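Slide notes, Hala Obeidat: Selling a Horror Film to People Who Have Already Left the Cinema
Film club talk, 6/2/26
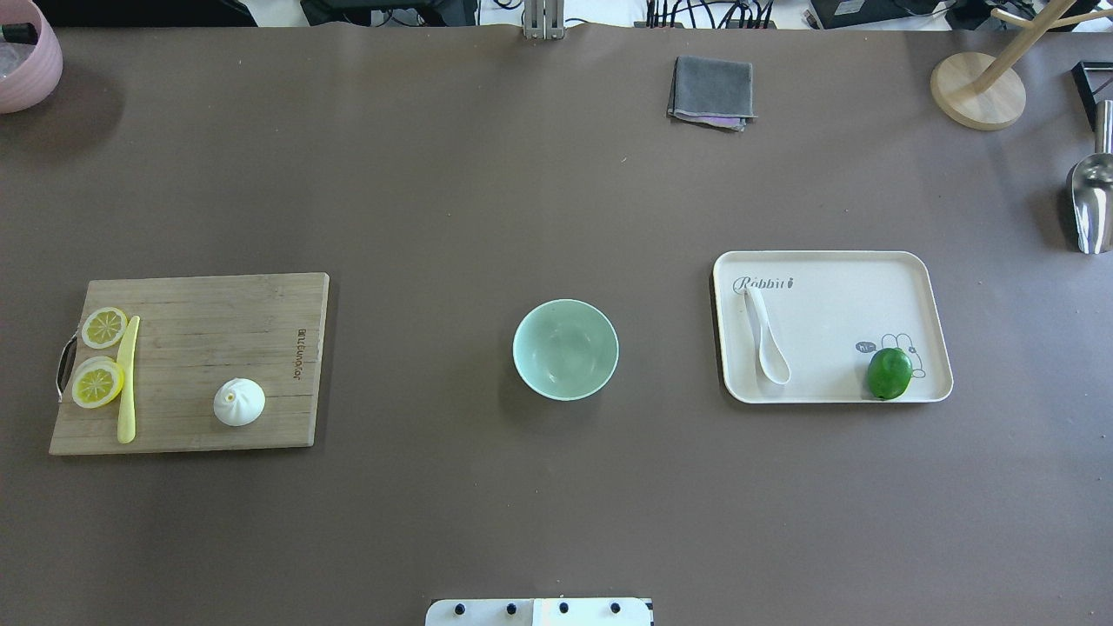
Why does a horror film get a second trailer for the home release?
Most of the people it's aimed at missed it the first time, or went and spent it looking at their knees.

Pristo next. Haunted lift, 13 floors, one good scare on the ninth. The clip they gave away for the disc was the ninth floor. Pause for groans.

Extras. The Borik disc has 66 minutes of them, and the film runs only slightly longer. Play the bit where Janelle Cabrera explains the fog — stop before she gets to the second fog machine.

Deleted scenes: 15 on Ambrosio. I have watched them all and side with the editor.

If there's time, the Notano commentary. The director goes silent during the seance and comes back to praise the curtains.

Questions. Somebody will ask about the sequel. I liked the sequel. Move on to the raffle — first prize is the Borik disc, second prize is Pristo.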